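4.2. Règles de conduite pour la téléopération en boîtier ouvert

La littérature sur la sécurité des robots collaboratifs est abondante, prudente et rédigée par des gens qui n'ont manifestement jamais perdu une vis au fond d'un ordinateur. Elle traite des forces de contact, des distances de séparation, des arrêts de catégorie telle ou telle. Elle ne dit presque rien de ce qui nous occupe ici : une pince introduite dans un boîtier encombré, où l'objet à saisir est plus petit que les mors et où tout ce qui l'entoure casse avant le robot. Nous avons donc dû écrire nos propres règles. La première version tenait sur une page et n'a survécu que jusqu'au samedi suivant.

Le protocole présenté dans cette section est celui qui a été appliqué sur les deux sites de l'étude, Marik et Purnard, pour l'ensemble des 522 épisodes retenus. Les épisodes enregistrés avec les versions antérieures ont été écartés de l'analyse, y compris ceux que nous trouvions réussis. Ce renoncement a été moins facile que la phrase ne le laisse croire.

Mise hors tension. L'unité centrale est débranchée du secteur avant toute approche du bras, et le cordon est posé sur la table, à la vue de l'opérateur. Un interrupteur basculé ne vaut pas débranchement. La consigne figure déjà dans la fiche de l'atelier Pearce, dont nous nous sommes inspirés ; nous y avons ajouté une pression prolongée sur le bouton de marche, cordon retiré, et l'obligation pour une seconde personne de constater l'absence de cordon. Cette seconde personne doit regarder le cordon et non l'opérateur, précision introduite par Þórey Fogh après plusieurs confirmations données de très bonne foi par des collègues tournés vers la fenêtre.

Saisie des connecteurs. La pince ne saisit que le corps rigide du connecteur, jamais les fils. Pour les connecteurs SATA, d'alimentation ou de données, la traction s'exerce dans l'axe d'insertion, sans mouvement latéral. Le balancement de droite à gauche, que tout humain pratique en jurant qu'il s'en abstient, est interdit en téléopération : le retour d'effort dont nous disposons ne permet pas de distinguer un connecteur qui cède d'un support qui se fend. Si la connectique comporte un verrou, celui-ci est libéré avant la traction. Faute de pouvoir le libérer, l'opérateur clôt l'épisode et le code « abandon », sans seconde tentative.

Tolérance aux câbles voisins. Un contact avec un câble est admis, un entraînement ne l'est pas. La distinction a donné lieu à des échanges d'une longueur que nous épargnerons au lecteur. La règle finalement adoptée est la suivante : lorsqu'un câble étranger à la tâche se déplace avec la pince et ne revient pas à sa place quand elle recule, l'épisode est codé « entraînement », même si la tâche est menée à bien. Catherine MacAulay, qui a assuré le codage de contrôle, proposait un seuil en millimètres. Personne n'a trouvé le moyen de mesurer des millimètres sur un câble souple et la proposition a été retirée, avec regret, par son autrice.

Présence humaine. Une main humaine peut se trouver à proximité du boîtier, pour tenir un outil, un éclairage ou un câble. Elle n'entre pas dans le volume compris entre les mors et leur cible tant que le bras est sous couple. L'opérateur annonce à voix haute chaque changement de mode. Nous avions d'abord prévu un signal sonore automatique, mais il se confondait avec celui de l'imprimante, et l'équipe avait pris l'habitude de lever les mains à chaque bourrage papier.

Conditions d'arrêt. L'épisode est interrompu dans trois cas : perte de vue de l'extrémité des mors, contact avec la carte mère, demande de quiconque est présent dans la pièce. Ce dernier point ne souffre pas de justification préalable. Le visiteur qui dit « stop » obtient un arrêt, puis, s'il le souhaite, une explication. Deux visiteurs ont exercé ce droit, dont l'un pour demander où étaient les toilettes - l'arrêt a été consigné comme les autres.

Reste la perte de vue, de loin la condition la plus délicate. En boîtier ouvert, la pince masque elle-même une bonne part de ce qu'elle manipule, et une lecture stricte de la règle aurait interdit à peu près tout mouvement utile. Nous exigeons donc que l'extrémité des mors et le connecteur soient visibles ensemble depuis le poignet au moment de la fermeture ; les pivots et les biellettes peuvent cacher le reste. Le logiciel Numar enregistre cet instant, ce qui permet une vérification après coup. La figure 3 en donne un cas conforme, sur un connecteur d'alimentation SATA.

Figure 3. Extrémité des mors au contact du connecteur d'alimentation d'un lecteur, vue du poignet. Les fils d'alimentation et le câble de données bleu relèvent de la règle sur les câbles voisins.

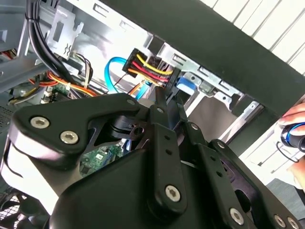

Faut-il recoder un épisode lorsque le protocole est modifié en cours d'étude ?
Un épisode garde le code attribué selon la version en vigueur le jour de son enregistrement ; si la modification touche les conditions d'arrêt ou la définition de l'entraînement, il est écarté de l'analyse et la tâche est enregistrée à nouveau.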